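5. Equipment plan and budget

The department gave our team 2290 dollars for the sorting project. The arm and gripper belong to the lab and were not charged to us. Everything else had to come out of that amount: fingertips, cables, a spare power supply, bins, and the objects the robot practices on.

Gaurav Chaturvedi got quotes for the fingertips from two suppliers, Findness and Ostine. Findness sells them singly. Ostine sells them only in packs, at a lower price per piece, but the shipping time was longer than our build phase. We ordered from Findness and paid 176 dollars for one set plus a spare. In the first draft of the budget we had no spare. Our advisor asked us to add one after reading last year's report, where the team lost two weeks waiting for a replacement part.

The power supply was the hardest item to decide on. The Fiseveo unit costs more and comes with the right connector. The Li unit is cheaper but would need an adapter that we would have to make ourselves. Mamta Vashisht compared the two data sheets and found that both met the current limit with room left over. We chose the Fiseveo unit. The adapter would have taken shop time, and shop time is booked through September.

For practice objects we set a limit of 144 dollars. The plan was to cover hard and soft, round and flat, and things that change shape when squeezed. We bought spiky rubber balls, small sports balls and cloths. We did not buy purpose-made test objects, which would have used up the whole limit for a few pieces.

The boxes have round holes and stack on each other, so one set can be used in more than one layout. We looked at having boxes cut from clear plastic and dropped the idea when the quote came back.

Items still open:
Second container for mixed objects, not yet priced
Cable covers for the floor
Replacement cloths

We also kept an order log, which we should have started earlier. It has 11 entries. Two early purchases were paid for by team members and had to be matched to receipts afterward. For the next team we suggest one person placing all orders, and asking for shipping times before asking for prices.
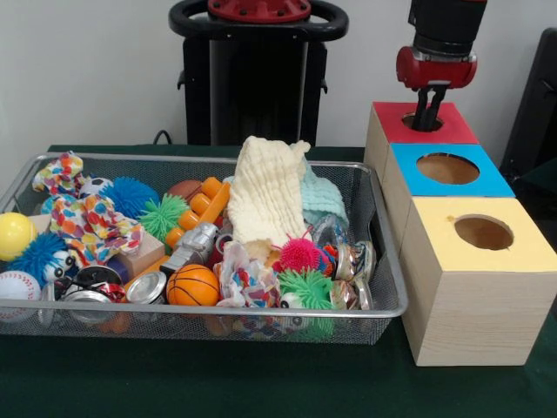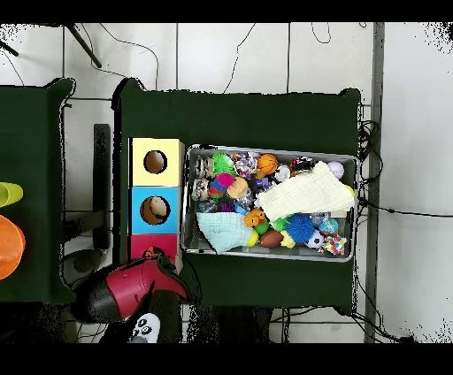 Figures 5 and 6. The colored boxes with round holes and the mixed practice objects, with the red and black gripper at the boxes.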